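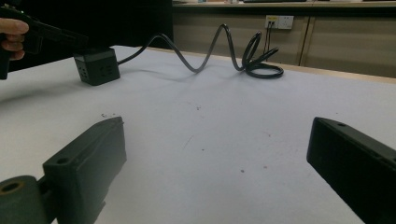
Würfel, Kabel, weiße Platte: der Arbeitstisch bei Perić.

Drucken | Per E-Mail senden

Kabelsalat ist ihr Beruf

Eigentlich wollte ich über etwas ganz anderes reden. Ich war bei Perić in der Werkstatt, die kleine Firma richtet Büros und Werkräume ein, und ich hatte mir brav Fragen zu Schreibtischhöhen notiert. Dann lag da dieses Kabel auf dem Tisch, und die Inhaberin war nicht mehr zu bremsen. »Wissen Sie, worüber sich die Leute beschweren, wenn wir fertig sind? Über Steckdosen! Immer über Steckdosen«, sagt sie und schenkt mir Kaffee nach.

Sie macht das seit zwölf Jahren, davor hat sie bei Datex im Lager gearbeitet — »da habe ich wickeln gelernt, und zwar richtig«. Beim letzten großen Auftrag, dem Umzug der Firma Tolon im März, gingen 593 Kabel durch ihre Hände. Die Zahl weiß sie so genau, weil jedes ein Etikett bekam. Ich frage, ob man davon nicht verrückt wird. »Doch«, sagt sie, »aber erst beim Drucker.«

Von den klassischen langen Steckdosenleisten hält sie wenig. Die liegen unter dem Tisch, sammeln Staub, und wer sein Handy laden will, kriecht auf allen vieren herum. Ihr Favorit ist der Würfel: kompakt, steht oben auf der Platte, hat mehrere Steckplätze. Und einen Knopf auf der Oberseite will sie haben, den man auch findet, ohne hinzusehen. »Ich bin eine große Freundin von Knöpfen. Was ich abends nicht mit einem Finger erreiche, das mache ich auch nicht.«

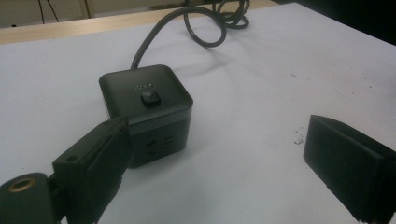
»Erst auslegen, dann wickeln«

Jetzt wird sie streng. Ein neues Kabel kommt ja fast immer eng zusammengelegt aus der Verpackung, und die meisten Leute stecken es genau so ein, lassen das Bündel hinter dem Tisch verschwinden und wundern sich später. Sie legt jedes Kabel zuerst in voller Länge aus und lässt es eine Weile liegen. Danach nimmt sie es locker in die Hand, immer in der Richtung, in die es selbst will, und macht große Schlaufen. »Niemals um den Ellbogen! Wer um den Ellbogen wickelt, dreht jedes Mal den Draht mit, und dann steht das Ding in Wellen herum wie eine Dauerwelle.« (Ich wickle seit meiner Kindheit um den Ellbogen. Ich habe geschwiegen.) 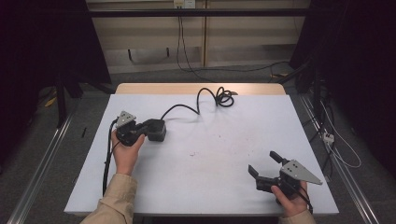 Beim Arbeitsplatz selbst ist sie überraschend altmodisch. Sie will eine große, freie Fläche, sonst fängt sie gar nicht erst an. Die Kaffeetassen müssen runter, meine übrigens auch. Über den Holztisch kommt eine helle Platte, so wie die weiße hier, bei der nur hinten noch ein Streifen Holz herausschaut, und auf so einem Untergrund erkennt man ein schwarzes Kabel samt seinen Schlaufen eben sofort. Auf dunklem Holz, sagt sie, habe sie früher ständig Knicke übersehen. Dass so eine Platte mit der Zeit Schlieren und Pünktchen bekommt, stört sie kein bisschen. »Das ist ein Arbeitstisch, kein Hochzeitskleid.«

Ich will wissen, wie lang so ein Kabel denn sein sollte. Zwei Meter reichen für den Schreibtisch, meint sie, fünf nimmt sie nur in Werkräumen, wo die Wandsteckdose am falschen Ende sitzt. Und sie sitzt ja immer am falschen Ende! Den Überschuss legt sie flach nach hinten an die Tischkante und bindet ihn mit Klettband zusammen, aber erst, wenn der Würfel seinen endgültigen Platz hat.
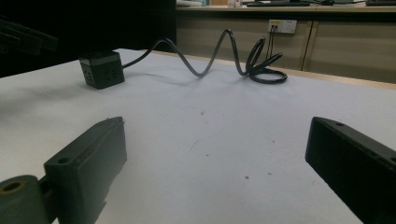

Den Platz sucht sie übrigens mit den Kunden zusammen, und das kann dauern. Linkshänder wollen den Strom rechts, manche wollen ihn mittig, und einer bei Draltis wollte ihn unbedingt in der Schublade haben. Hat er ihn bekommen? Sie lacht. »Nein. Wir haben verhandelt. Jetzt steht er neben der Lampe, und in der Schublade liegen Kekse.«

Zum Schluss frage ich noch nach ihrem eigenen Schreibtisch zu Hause. Sie rührt lange im Kaffee — sehr lange. Da liege eine Verlängerung hinter dem Regal, die sie beim Einzug nur kurz hingelegt habe. Wann das war, wollte sie mir nicht sagen.

5 Kommentare | 12 Mal geteilt

Kontakt | Impressum | Nach oben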